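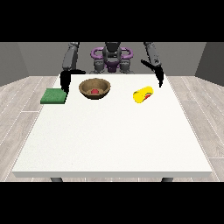 Handout 10, page 2

Two Arms, One Table: Notes for the Shared Workshop Build
Tuesday, May 29, 2018

Hi all! These are my notes from the board, typed up and cleaned up a bit. If you missed the first half, get the arm kit bolted together before you read on, and bring your wiring sheet next time (the one with the coffee ring on it is mine, please give it back).

Where we are

We're still in the simulator this week. I know, I know, everybody wants to plug in the real thing. The table in the sim is plain white with a sponge, a bowl and a yellow thing lying on its side, and that's plenty to practice on. The bowl has a little red object down in the bottom of it, so think about that one before you send a gripper anywhere near the rim.

Start with the sponge. It's a flat green block over by the left side and the left gripper is already hanging close to it, so you only need a short move. Come in from above, fingers down, stop, look, then close. I want to see the stop in your script! Last week three scripts went straight from travel to squeeze and I had to redo the whole demo.

The yellow one is harder. It lies at a diagonal, so if you close the right gripper without turning the wrist first you'll probably pinch it at one end and spin it. Work out the angle on paper. A rough sketch from above is fine, and you can use the back of this sheet.

Which arm does what

My rule for the Plelach build: each arm stays on its own side until I say otherwise. The bowl is the one place where you'll be tempted to break it. It sits left of center, so give it to the left arm. Crossing arms comes later, once we've done the shared zone, and Ineke Van Loon has promised to take that session. She wrote most of the collision check we're using, so save your hard questions for her.

Settings

Travel speed is 400 in the config file. Leave it there. For the last bit of the approach drop it to 287, a number I got by fiddling one evening and have never managed to improve on. If you find a better one, write it on the Jemberg board by the drill press with your initials.

Save your scene file before every run. The reset button puts the objects back but it does not put your script back, and I lost an entire evening to that in January.

For next time

Do the sponge pick with the left arm, then the yellow pick with the right, as separate scripts. Don't chain them yet. Write a few lines on what you changed between tries, including the tries that went badly (those are the ones I like reading).

Folks on the Thevar bench, your gripper pads are in the drawer under the vise. Trim them before you glue them, and let the glue sit overnight.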